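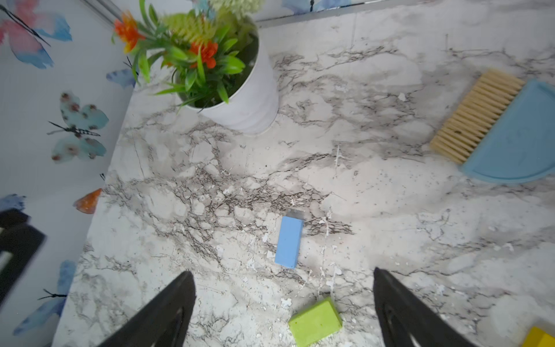

tcngcobo
Hello all. In September we go for a cabin near the Ovetgate trail, 22 miles from the town. The last cabin we had was clean enough, but I want to be prepared for cooking there. At home I keep a green sponge on the counter, and I would pack one like that with a small pot. Is the upper trail suitable for a child of 8?

Trikircombe
Upper trail is fine for a child if you start before 9 in the morning. After that the parking is full and you walk 725 yards more on the road. 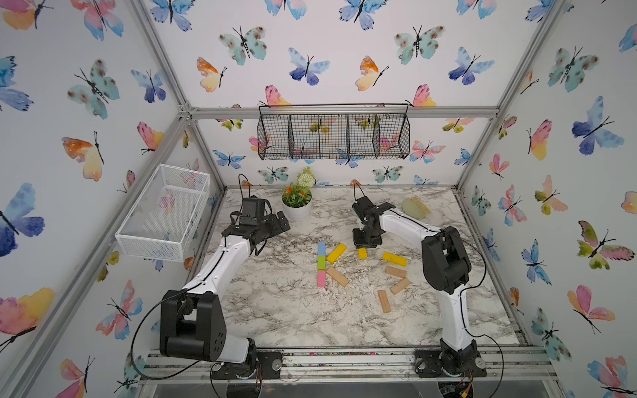

Marble-patterned tabletop and butterfly wallpaper

octavio_l
I must disagree with Trikircombe. The upper trail has a ladder part after the second waterfall, and my daughter did not like it at all. Take the lower loop -- it is shorter and has the better view of the rocks.

Trikircombe
The ladder has a handrail now. Also, the lower loop is mud after rain.

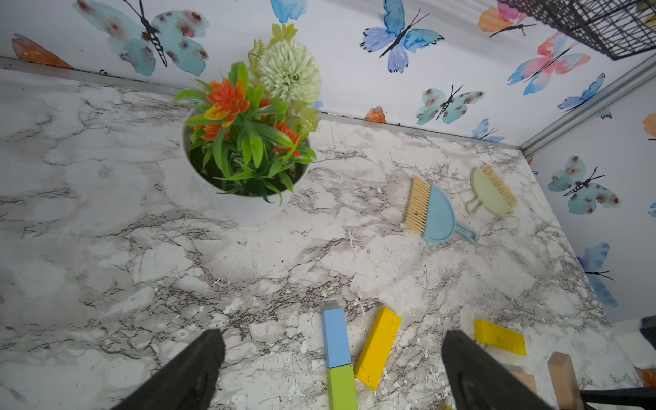
octavio_l
Mud can be washed. I would still choose the loop for the first day, and the ladder only if everybody feels good. Themba, the cabins at Ásgeirsdóttir cost 70 dollars a night when we stayed, firewood included.

tcngcobo
Thank you, Octavio. We will do the loop first. Is there coffee near the trailhead?

Trikircombe
Javanetti, at the gas station. It closes at 3 pm.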